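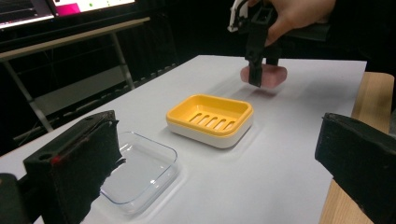
The Flulach Pair is a set of two hand-held grippers, sold for recording manipulation demonstrations without a robot arm in the room. I had the set on loan from the maker's Flirnulstead office through March and used it for small household objects, mostly bathroom items. The soap task gave the most useful results. A rounded oval bar is an awkward thing for a parallel grip, and with the black fingers clamped around its middle it can be held just above the tabletop, clear of the yellow dish and the transparent tray. Clear plastic on a white surface was the other item I wanted to test, for the camera's sake.

Grip. The finger pads have a rough, foam-like surface. They tolerate a curved object well and a thin rim less well. The clear tray had to be taken by the long side; at the corners it rotated in the grip on most attempts. Soap residue collects in the texture of the pads. I wiped them every 60 episodes and changed one set after 500. Replacement pads come in packs of 4, and fitting a new one takes a small flat screwdriver and some patience.

Handling. The trigger is linear and light, with no perceptible dead band. Weight sits forward of the hand, which I noticed in the wrist by the end of a long session. Two people can work one table with a gripper each, and Nayara Meireles and I did so for most of the soap recordings. Agree beforehand who moves first — the units are bulky near the fingers and they do collide.

Recording. The software, Haddadin 4, logs finger opening and pose alongside the video. Sync between the two grippers held over 200 consecutive episodes. Export is slow, and a failed export restarts from the first file. Tracking dropped out twice when I turned the gripper sharply toward a plain dark curtain; a patterned cloth over part of it fixed the problem.

Documentation. Adequate for setup, thin on calibration. The page on finger zeroing refers to a menu that has since been renamed. Roy Dobson at the support desk sent a corrected page the same afternoon.

I would buy the pair for tabletop work. For anything heavier than a full shampoo bottle, look at the geared version.

— Valdis Sepp, 11 May 2019

Filed under: Bench Reviews / Grippers and End Effectors

Home | Reviews | Parts | Archive | Contact

© Grarkencombe Automation Notes. Back to top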